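The council that meets behind a locked door
Interview, Jul 24, 2021

Ask Ruxandra Pop how she came to know more about Plonbridge Borough Council than most of the people elected to it, and she blames a hedge. It was outside her window, it was removed one October, and she wrote to ask who had decided. The reply said the matter had been "resolved informally". She has been a nuisance ever since.

We met at her place in Brindlow, the part of town that pays the same rates as everywhere else and gets its drains looked at when the wind is right.
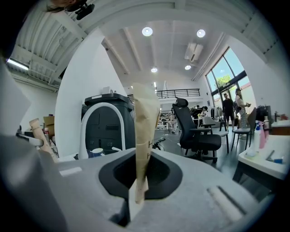
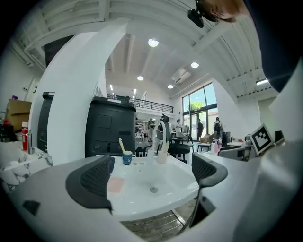 Enache takes a different view of all this, and told me by telephone that the council is no worse than any other, that people only notice it when they want something, and that if Brindlow turned out to vote in decent numbers it might find itself listened to.

"Well, he would say that," Pop said, when I passed it on. "He's had his road done."

Her complaint is with what the council calls pre-meetings. Before every public session the ruling group gathers in the room upstairs, goes through the agenda and settles it. Then everyone comes down and votes. The longest public debate last year lasted eight minutes and concerned the biscuits.

"I've sat through them all," she said. "You get a proposer, a seconder, a bit of coughing and it's carried. I once saw a man vote for a thing while asking his neighbour what it was. I don't even think he was embarrassed."

What brought the matter to a head was the Zonar contract. Zonar runs the town's car parks, or will do once it has finished putting up the signs, and was given the job for a term long enough to see several of the present councillors safely into their graves. The papers came to 143 pages. They were published the evening before the vote, in a format that could not be searched, and with page nine missing.

Pop asked for page nine. She was told it was blank. She asked to see the blank page. She was told it was commercially sensitive.

"I laughed for a good minute," she said. "Then I wrote back. You have to write back — they rely on you getting tired."

She got up a petition, which needed 300 names to force a debate and collected 400. The council thanked her, struck out everyone who had given a postcode without a house number, and announced that the total had fallen short. She went round again with a clipboard and got the house numbers.

Is it corrupt, then? She was a long time answering.

"No. I wish it were, there'd be somebody to arrest. I think it's a lot of people who've known each other since school and can't see why they should have to explain themselves to a woman who moved here for the rail link. They think they are the town. I'm a sort of guest who's overstayed."

The leader of the council declined to be interviewed but sent a statement, which said that Plonbridge was proud of its record on openness. It asked not to be quoted in full.

Will she stand herself? She has been asked by both of the opposition parties, and by a third that seems to consist of one man and his leaflets.

"God, no," she said. "They'd make me go to the pre-meetings."

The petition debate is down for the October session, item 14, after the Christmas lights. She has already written to ask for page nine again.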